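Drostdale Kitchen Bench – Gripper Comparison
Progress report to the Mudaliar Fund, covering the second half of the grant period
Prepared by Karthikeyan Kartha

Dear friends at the Fund,

Thank you for your patience with this one. I had hoped to send it in February and it is now well into March, but I wanted to have the second gripper properly on the bench before I wrote, and I think you will find the report more useful for the wait. I have tried to answer the questions that came back after the last one, though not quite in the order you asked them.

Where we are

As you will remember, the grant pays for a side-by-side trial of two low-cost grippers on the same small arm, working in the toy kitchen. The first is the Derno, a plain parallel gripper with stiff flat fingers. The second is the Drillau, which has softer fingers that give a little when they meet something hard. Both cost little enough that a school or a small lab could buy a spare without having to ask anyone, and that was the whole point of choosing them.

We planned 840 trials in all, split evenly between the two grippers. The Derno half is complete. The Drillau half is under way, and I expect it to be finished before the grant closes, with a bit of room left over for repeats. I had promised you the full set by now, and I am sorry about that. The delay came mostly from the mounting plate, and I will get to it below.

How a session runs

We work in blocks of 20 trials. At the start of each block the arm goes back to its rest position, the toy food is set out from a printed card, and whoever is on shift reads the card aloud to the second person before anything moves. It sounds fussy, I know, but in the fall we lost most of an afternoon to a carrot that had been placed one burner over from where the card said it should be, and we have read the cards aloud ever since.

The stovetop is where most of the interesting trouble happens. The burners are raised coils with drip pans under them, and the knobs stand up between them, so a gripper coming in low has a good many things to catch on. A stiff finger that touches a coil tends to stop dead, and then the servo above it strains until the controller gives up. A soft finger slides over more often, but it also arrives at the food slightly bent, and the grasp can be off to one side by the time it closes. 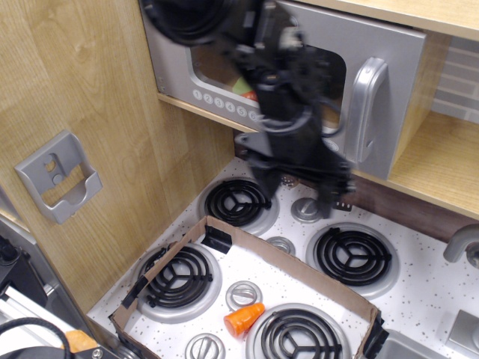

We spent a good part of January arguing, in a friendly way, about whether to take the low cardboard tray off the stovetop for the comparison. It keeps the food from rolling out of reach, and that saves a great deal of walking back and forth, but it also puts a wall in the way of any approach from the side. In the end we kept it for both grippers and wrote the approach angles with the tray in mind. The results will therefore say more about reaching down from above than about reaching in from the side, and I would ask you to read them that way.

What we have learned so far

The Derno is steady and a little dull, and I mean that kindly. When it is lined up well it picks up the carrot time after time, and when it is lined up badly it misses in the same way every time, so we can usually tell from the log what went wrong. Its weak point is anything round or smooth that sits close to a knob. The fingers need more room to open than the gap allows, and our people soon learned to come in at a slant.

The Drillau is more forgiving and harder to predict. Early blocks look good on the carrot, especially when it is lying at an awkward angle to the fingers. On the other hand, the finger pads pick up dust from the cardboard and begin to slip toward the end of a block. We now wipe them between blocks with a damp cloth and note it on the sheet. I don't want to give you a success figure for the Drillau yet – the early blocks were run by our most experienced operator, and it would flatter the gripper.

The cabinet work has gone more slowly. Reaching up past the toy microwave asks a lot of the shoulder servo, and quick moves there make the whole arm sway for a moment before it settles. We have slowed the upper moves for both grippers and added a short pause before closing. This costs us time on every trial, but the logs are much cleaner.

The mounting plate, and other delays

The plate that came with the Drillau did not match the bolt pattern on our arm. We had an adapter made locally, and the first one held the gripper slightly tilted, so everything run on it had to be thrown out. The second one is straight. Between the ordering, the waiting and the repeat runs, this cost us 5 weeks, and it accounts for nearly all of the slip in the schedule.

We also rerouted the cables along the upper arm after one of them began rubbing at the wrist. This was a small job and should have been done at the start.

Spending

We are within budget. The adapter and a set of spare servos came out of the equipment line, and the extra operator hours were covered by what we saved on travel. I am not asking for more money, only for your agreement to move the closing date back one month. A signed budget sheet is attached separately.

What comes next

We will finish the Drillau blocks first, with the less experienced operators taking a fair share of them. After that I would like to repeat a handful of the Derno blocks, partly to check that the slower upper moves have not changed the picture, and partly because the early ones were run before the cables were moved. The logs and the printed cards will go to you together with the final report, in whatever format your office finds easiest to store.

If any of you can come out to Drostdale before we close, please do. Mornings are best, as we are usually running by nine and the bench is free for visitors to try the controller over lunch.

With thanks, as always,
Karthikeyan Kartha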